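Veseo Coffee Exchange: Progress Report to the Darko Fund
Prepared by Augustina Agyeman, exchange coordinator
Covers the period through the end of March

This report covers the second stretch of the grant, from the close of sign-ups to the last parcels going out. Spending is in the table you already have from Afia Antwi, so I only mention money where something changed.

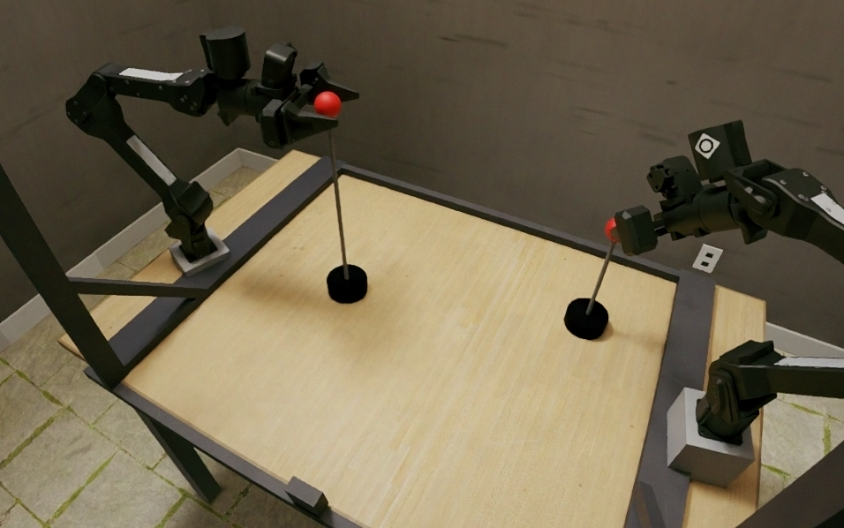
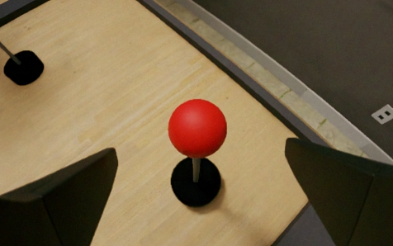 Red balls on stands, on a wooden tabletop.

Does a member have to roast their own coffee to take part in the exchange?

Any coffee will do, home roasted or bought, as long as it is whole bean and the roast date is written on the bag. Members who buy from a shop are asked to pick a small local roaster where they can, but this is a preference and we do not check it.

Sign-ups and matching

Sign-ups closed in January with 200 members on the list. Each member was matched with one person to send to and a different person to receive from. Matching was done by spreadsheet. We kept the rule from the first round that nobody is matched inside their own town, and we added a new one that decaf drinkers are only matched with people who have said they are willing to send decaf. That second rule slowed things down more than I expected. We had more people asking for decaf than offering it, and I wrote to members one at a time until the numbers came out even.

Two members dropped out after matching. Both had already been assigned a parcel, so Afia and I sent those two ourselves from the reserve stock.

Parcels

A standard parcel is two bags of beans, a card saying how the sender likes to brew them, and something small that goes with coffee. The last item has no rules beyond the weight limit. People sent biscuits, filter papers, a hand-knitted cup sleeve, and in one case a jar of ginger jam, which arrived in good shape.

Mailing opened in February and stayed open for three weeks. Most parcels went out in the first week. We had 12 late parcels, all of which have now been sent. Nine of the 12 were late because the sender was waiting on a roaster, and I think the fix is to give people the match earlier and leave the mailing dates as they are.

Three parcels were reported missing. One turned up at a neighbor's house. The other two are still being looked into by the carrier, and replacements have gone out in the meantime. The cost of the replacements comes from the shipping line and does not put it over.

Boxes and packing supplies

We bought mailing boxes from Gilent, as agreed in the proposal. The first delivery was the wrong size, too shallow for a bag standing upright. Gilent took them back and sent the deeper box at the same price, but it cost us nine days. The new box holds two bags side by side with room on top for the card and the extra. Members seem happy with it, and several asked if they could buy more.

The bags with one-way valves were fine. We have enough left over for the members who want to send again at the end of the year, if the bags are kept dry and flat.

Tasting evenings

The grant also pays for two tasting evenings at the Dever branch library. The first was held in February and ran from 7:00 p.m. to a little after nine. We brewed everything the same way, in French presses, with the grind kept coarse and the water just off the boil. People tasted without seeing the bags and wrote down what they thought on slips.

The slips were more use than I thought they would be. The lightest roast of the night got both the best and the worst comments. One slip said "blackberries," and another, for the same cup, said "hot lemon water, no thank you." A plain medium roast from a member's garage was the one people went back to for a second cup, and the bag was finished before the end.

The library's kitchen has only one working outlet near the counter, so two kettles could not run together. This left a long gap between the third and fourth coffees. For the second evening we will fill insulated jugs before people arrive.

The second evening has been moved from March to April at the library's request. There is no change in cost. It will be the same format, with one table set aside for decaf.

Brewing notes

Every sender was asked to write down a recipe, and we are collecting these into a booklet. So far the cards are mixed. Some give grams, water temperature, and time. Others say "two big scoops" and leave it there. Afia has been writing back to the vaguer ones and testing the answers at home. She has finished the section on pour-over and is partway through French press. Stovetop pots come next, then cold brew, which has only a few cards and may end up as a single page.

The booklet was planned as a printed item. We would like to print fewer copies than proposed and put the same text on the exchange's web page. Please let us know if this needs a formal change request. The printer needs our page count by the end of April.

Changes since the last report

The reserve stock is now kept at Afia's house, in a cupboard away from the stove. It was at mine before, but I have no cool spot once the heating is on.

The sign-up form now asks about grinders. A good number of members in the first round received whole beans and had nothing to grind them with. Members without one can use the grinder we bought for the tasting evenings, which is available on request.

Still to do

Close out the two missing parcels with the carrier.
Hold the second tasting evening.
Finish stovetop and cold brew for the booklet and send it for layout.
Send the member survey, which will go out once the replacement parcels have arrived.

The next report is due in June and will include the survey results and the final shipping costs.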